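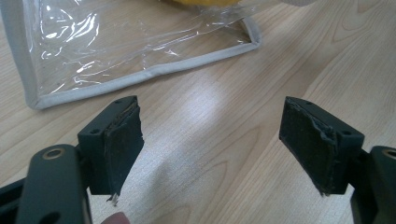 Handout 6: Grippers, pads and recording a demonstration
Robotics Practicum, Rernside Technical College
Instructor: Nikola Chmielewska
Lab assistant: Damian Gajewski

Reading before the lab: Sikora notes, chapter 2, the part on friction and contact area. Skip the derivation at the end.

Part A. Checking the gripper
Each pair signs out one hand-held gripper from cabinet 7. Before you start, open and close the fingers fully a few times. They should move together and meet in the middle. If one side lags, look at the pivots first.

Then look at the pads. Wear shows up first along the upper edge, where the pad meets the plastic block, and at the lower tip. Peeling at the edge is acceptable for Part B if the flat of the pad still sits firmly on the block. Do not pull off loose shreds — trim them with the small scissors. Write the condition of both pads in your log, left and right separately. You will need this when you compare grip results with another pair.

Pads are replaced in sets. Ask Damian for the adhesive, and leave a new pad overnight before using it.

Part B. Recording
The task is to pick up a soft item, move it across the table and release it. Start with the fingers wide open. Approach slowly, close, wait a moment, lift. Keep your own fingers behind the pads.

Soft plastic is harder than it looks. It folds under the pads and reflects the ceiling lights, so try a few approach angles before you record. Save six good runs per person and keep the failed ones in a separate folder.

Part C. Write-up
One page per pair. State the item, the pad condition, how many runs failed and where in the motion they failed. A sketch of the contact area is enough, no CAD needed.

Due August 22, 2019, in the box outside room 3512. The Triseseck project groups hand in to Nikola directly.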